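Saavedra Arm Cell Idle After Wrist Cable Fault

Work in a two-arm handling cell at Saavedra was halted Thursday when one arm lost its wrist encoder signal in mid-motion and went into a protective stop. No one was hurt and no parts of the cell were damaged, according to a fault notice from Dastia, which runs the site. The cell is used for sorting play food and toy kitchen items on a black tabletop. 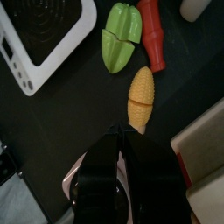 By Baltasar Esteban
Dastia Site Reports | Automation

The controller logged 24 dropped encoder packets before it cut drive power. Its limit is 15. The brakes held and the arm stayed where it was, but the gripper kept its last force command for 200 milliseconds after the stop. Under the site's safety rules the gripper must go to zero force at the same moment the drives do. The delay was entered as a separate fault.

Technicians traced the signal loss to a worn connector in the wrist cable bundle. The bundle had been routed with too little slack after a gripper change in November, and each full turn of the wrist put a load on the plug. The connector has been replaced and the bundle clamped again farther up the arm. 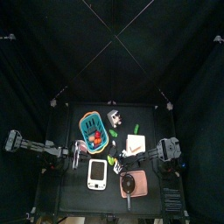
Both arms at the sorting table in the curtained cell at Saavedra.

The gripper delay comes from the Drollum control software, which sends force commands on a slower loop than the motion commands. Boketance, the integrator, has supplied a patch that ties the gripper to the stop circuit. It passed 60 test stops on a bench unit and has yet to be tried in the cell.

Until then the arms are limited to reduced speed, and entry through the curtain requires the main switch to be locked off. The second cell at the site uses the same cable routing and will be inspected before its next shift.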